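Forum Satero – Entraide technique > Robotique et automatisation > Normes et bonnes pratiques

Valider des règles de manipulation en simulation avant de passer à la cellule réelle : jusqu'où ça compte ?

Posté par mdelorme_41
Vu 2218 fois

Bonjour à tous,

Je travaille dans un petit bureau d'études et on me demande de rédiger les règles internes pour un poste avec un bras collaboratif qui saisit de la vaisselle et des petits objets sur une table. Le bras est un Franka, la pince est celle à deux doigts. Pour l'instant tout est en simulation, la cellule réelle doit être montrée au client en juillet.

Mon responsable voudrait que le dossier d'appréciation des risques s'appuie sur les essais simulés. On a 309 essais enregistrés, dont 275 sans contact imprévu avec la table ou les objets voisins. Il considère que ça suffit pour écrire « risque de heurt maîtrisé » et passer à la suite.

J'ai lu l'ISO 12100 et une partie de l'ISO 10218, et je ne vois nulle part qu'un essai simulé puisse remplacer une mesure. Mais je ne vois pas non plus que ce soit interdit. Est-ce que quelqu'un a déjà fait accepter ce genre de dossier ? Et quelles règles mettez-vous par écrit dès la phase de simulation ?

Merci d'avance.

Réponses

kyei_auto

Ça dépend de l'organisme et de celui qui signe. Chez nous on met la simulation en annexe et personne n'a rien dit. Pour la vitesse, prenez 250 mm/s partout et vous serez tranquille.

V. Schwaiger (Vinzenz), modifié le 15 mars

La réponse précédente est incomplète sur un point qui peut coûter cher. Les 250 mm/s correspondent à la vitesse réduite, celle du mode manuel avec un opérateur dans la zone. Ce n'est pas une valeur qui rend une application collaborative acceptable à elle seule. Si le contact avec une personne est possible, il faut regarder les limites de force et de pression par zone du corps (ISO/TS 15066, reprises dans l'édition 2025 de l'ISO 10218-2) et les mesurer sur la machine montée, avec la pince et la pièce définitives.

Votre responsable mélange deux choses. Un taux de réussite en simulation parle du programme. L'appréciation des risques parle des personnes : qui s'approche, par où, ce qui se passe si la pièce tombe, si l'énergie est coupée, si quelqu'un pose la main entre la pince et la table. Les 34 essais restants méritent d'ailleurs d'être relus un par un, ils vous donneront plus de matière pour le dossier que tous les autres.

La simulation a quand même sa place. Je m'en sers pour l'implantation, les portées, les trajectoires et la liste des situations à tester ensuite. Les règles que nous avons écrites pour le projet Wirkcombe :

– La scène simulée porte un numéro de version, et ce numéro figure sur chaque essai.
– Le socle du robot et la table ont leurs cotes réelles. Si le socle bouge de 2 cm à l'atelier, on met la scène à jour avant de relancer quoi que ce soit.
– Pas de table vide. On laisse des objets voisins de formes différentes, y compris près des bords.
– Le mobilier proche est modélisé, au moins sous forme de volumes simples. Une chaise devant la table veut dire qu'une personne peut s'y asseoir, et ça entre dans l'appréciation.
– La hauteur de dégagement avec la pièce en pince se calcule à partir du dessous de la pièce.
– Tout contact imprévu est consigné, même si la tâche a abouti.
– Aucune valeur de force issue du simulateur n'est reprise dans le dossier de conformité.

Sur la règle du mobilier, voici le type de scène dont je parle :

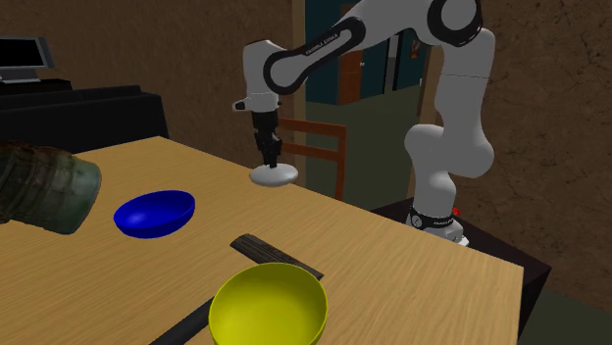
Scène simulée, disque blanc tenu à l'horizontale par la pince, chaise derrière la table.

Le disque est tenu au-dessus de la partie éloignée de la table, à peu de distance de la chaise. Si on reproduit cette disposition en atelier, le dossier doit dire ce qui se passe quand la chaise est occupée. Soit on l'enlève et on l'écrit dans la notice, soit on la garde et on traite le contact possible avec le haut du corps. Pour la tête et le visage, la réponse est simple : on revoit l'implantation ou on protège l'accès.

Regardez aussi la pièce elle-même. Un objet plat et mince tenu à l'horizontale présente sa tranche dans le sens du déplacement. La surface de contact est petite, donc la pression monte vite même à force modérée. C'est à noter dans le dossier dès maintenant.

Pour la formulation, j'écrirais « implantation et trajectoires étudiées en simulation, mesures de force et de pression à réaliser sur site avant mise en service ». Un organisme sérieux l'accepte sans difficulté.

skustham_b

D'accord avec Vinzenz. J'ajoute l'arrêt d'urgence : il n'existe pas dans le simulateur et on l'oublie au moment de placer le pupitre. Vérifiez aussi le comportement de la pince à la coupure de courant, sur la vraie.

mdelorme_41

Merci, c'est clair. Je reprends la formulation telle quelle et je demande à relire les 34 essais. Pour la chaise, je vais proposer de l'enlever. Vous mesurez la pression avec un appareil loué ou acheté ?

V. Schwaiger (Vinzenz)

Loué, avec l'opérateur, pour une journée. Réservez tôt si votre échéance est en juillet.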